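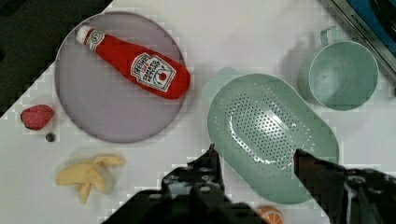 Teleoperation Demonstrator, Tabletop Manipulation (Gadolier Project)

Home Research People Open Positions Facilities Contact

Employer: Gavdale
Location: Adeleke Building, Usside, ground floor. On site only.
Type: Fixed term, 18 weeks, full time
Pay: $700 per week before tax
Start: May
Reports to: Chibuzor Bassey, Data Operations

Gavdale is hiring operators to record manipulation demonstrations for the Gadolier project. Gadolier studies how well a policy trained on household pick-and-place carries over to object layouts and instructions that were not in its training set. The demonstrations are recorded by people, either by remote control from a leader arm or by moving the follower arm directly by hand. The work is repetitive, physical in a small way, and governed by a written protocol. Prior robotics experience is not required.

The work

An operator sits at a station next to a table with one arm and a parallel gripper. The control software shows a written instruction, for example "put the banana on the plate" or "move the colander next to the cup." The operator lays out the objects from the layout card, returns the arm to its home pose, starts the recording, performs the task once, stops the recording, and assigns a label. The next card then loads.

The object set for the current block is plush food and kitchenware: soft fruit, a plush ketchup bottle, a plate, a mint green cup, and a matching colander. Later blocks add drawers and lids. Soft objects deform under the fingers and tend to come up off-center, and the protocol has a separate section on regrasping them. The colander is harder than it looks. Its rim is broad and flat, and an approach with the fingers too steep pushes it across the table. Expect to spend most of your second training day on it.

Tasks are recorded in two modes.

Leader-follower. You hold a passive arm with the same joint layout as the robot, and the robot copies its joint positions. There is no force feedback. You judge contact by watching the table and the wrist view on the monitor. Most of the data is collected this way.

Hand guiding. The follower arm is put in gravity compensation and you move it through the task by its wrist. Your hands and forearms must stay out of the wrist camera's view for the whole demonstration. This mode is used for short corrections and for tasks where the leader arm gives too little precision, such as lifting the cup by its handle.

You will switch between modes within a shift. The operator is expected to know which mode is active before touching either arm.

Daily duties

Check the station at the start of shift: emergency stop, cable strain relief, finger pad wear, wrist camera mount. Log each check.

Record demonstrations from the assigned card list, in the order given. Do not skip cards or swap them with another station.

Label each demonstration as clean, recovered, or failed. A recovered demonstration contains a mistake that was corrected before the end, such as a dropped object picked up again. These are kept and are useful to us. A failed demonstration is also kept, under a separate label. Deleting one without a ticket is a protocol violation.

Write a short note when the instruction and the layout card disagree. It happens, usually with "left" and "right," which in our cards are always from the operator's seat.

Review a sample of another operator's recordings once per shift and mark the labels you disagree with.

Keep stray parts, tools, and personal items off the table unless the card lists them. Distractor objects are placed from the card like everything else.

Quality targets

Each task needs 600 accepted demonstrations, spread across all operators on the rota. The full block is about 2000 demonstrations. Individual output is tracked but there is no piece rate and no bonus tied to speed. We had a piece rate in the pilot and dropped it, as the recordings got faster and the grasps got worse.

A demonstration is accepted when all of the following hold:

- the arm starts and ends at the home pose
- the motion is continuous, with no pause longer than the limit in the protocol
- the object named in the instruction is the first one grasped
- the gripper is fully open before the arm withdraws
- the table, the robot base, and objects not named in the instruction are not struck

Light contact with a neighboring object is allowed if it does not tip or leave its place. Judgment calls go to the shift lead.

Who we are looking for

Required:

- steady fine control with either hand, and near vision (corrected is fine) good enough to judge a small gap between a fingertip and a rim
- ability to sit at a station for a full shift with scheduled breaks
- ability to follow a written procedure exactly, including on the days it seems wrong, and to report the problem in writing
- reading English well enough to separate instructions that differ by one word
- right to work at the Usside site for the full term

Useful:

- any work involving remote handling, microscopy, crane or excavator controls, sewing, model building, dental or lab technician work
- experience labeling data of any kind
- basic command line use. The station software is started from a terminal and sometimes has to be restarted from one.

Left-handed operators are welcome. Two of the stations have the leader arm mounted on the left.

A degree is not needed for this post. Applicants with one should know that the job is operating and labeling. Operators do not train models, and there is no route from this contract into the research group other than applying to an open research position in the normal way.

Training

Training takes the first week and is paid at the full rate. It covers safety and the emergency stop, station checks, both control modes, and labeling. Recordings made during training are stored apart and are not used in the training set. At the end of the week you perform a fixed list of cards with the shift lead watching. An operator who does not pass may repeat the list once.

Shifts and conditions

There are two shifts, an early and a late, and operators alternate. Breaks are fixed and longer than you might expect; the leader arm is light, but holding it up loads the shoulder, and sore operators record poor data. Height-adjustable chairs and an elbow rest are supplied. The room is kept at constant artificial light with the blinds down. Some people dislike this and you should take it into account.

Long sleeves must be rolled or clipped for hand guiding. No rings, bracelets, or lanyards at the station. Food and drink stay in the kitchen.

What is recorded

Each demonstration stores joint positions, gripper opening, the instruction text, and video from the wrist camera and a fixed table camera. Station audio is not recorded. The fixed camera is aimed at the tabletop, but your hands will be visible while you lay out objects if the recording is started early, so start it only from the home pose. Operator IDs are stored as codes. The key is held by Data Operations and is not released with the data. A portion of the Gadolier data will be published, and you will be asked to sign a release covering it before your first shift.

How to apply

Send a resume of no more than two pages and a short statement, in plain text, answering the following:

1. Describe a task you have done many times with your hands. What went wrong most often, and how did you notice it?
2. Which shift, if any, can you not work?
3. Have you used a remote-controlled arm or machine before? "No" is an acceptable answer.

Cover letters are not read. Address applications to Chibuzor Bassey, Data Operations, Gavdale, using the form under Open Positions, and put "Gadolier operator" in the subject field. Questions about access to the building or adjustments to the station can go through the same form and are kept separate from your application.

Shortlisted applicants are invited to a practical session at the Adeleke Building. You will be given a brief introduction to the leader arm and then asked to move several soft objects onto a plate and to shift the colander without turning it over. We do not score completion. We look at whether the motion settles down over repeated attempts and whether you label your own attempts correctly. Travel within Usside is reimbursed on receipt.

Applications are reviewed as they arrive. The posting comes down when the rota is full.

Filed under: Jobs, Robot Learning, Teleoperation, Fixed Term

This site uses cookies to remember your form entries and to measure page visits. Accept all Necessary only Cookie settings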